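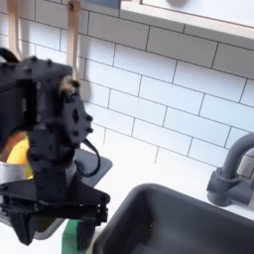

How long may a member keep a large item?
Large items are lent for 6 weeks, and the loan may be renewed once if there is no waiting request.

To: Ilstead Toy Library members list
Subject: Re: Large item loans, terms from May

Dear members,

The office has received the following message and replies to the whole list, as the matter affects all borrowing households.

> We run a home daycare and would like to borrow a large item
> over the summer. The old leaflet asks for a deposit but does
> not give the amount. It also does not say whether we have to
> clean the item before it comes back, or who pays if a small
> part goes missing. Could the office confirm?

The deposit is $220 for each large item. It is returned in full once the item has been checked in at the Vuka Street counter. Home daycares borrow on the same terms as families.

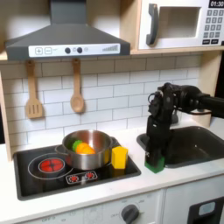 Cleaning is the duty of the borrower. Please use a damp cloth and mild soap, and keep bleach and scouring pads away from all surfaces. Printed details wear off first. On a play kitchen, the gray bars at the right end of the white strip on the range hood should be wiped lightly with a soft cloth. White surfaces such as the microwave and countertop show marks easily and should be checked before return.

Missing parts are charged at replacement cost. Parts found later may be handed in for a refund.

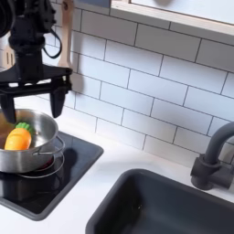 Collection and return

Large items are collected from the Plodum Road entrance between 2 p.m. and closing. Two adults should attend. The office cannot lend straps or blankets for transport. Borrowers are asked to sign form 1239 before loading and to note any existing scratches on it, as
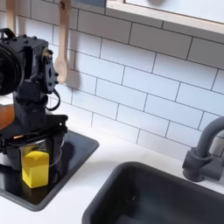 the same form is used when the item is returned. Unsigned forms will delay release of the deposit. Households without a vehicle may ask at the counter for the Tsolakis delivery rate sheet. Delivery fees are paid directly to the carrier.

Further questions may be sent to the office by replying to this message.

Member Services
Ilstead Toy Library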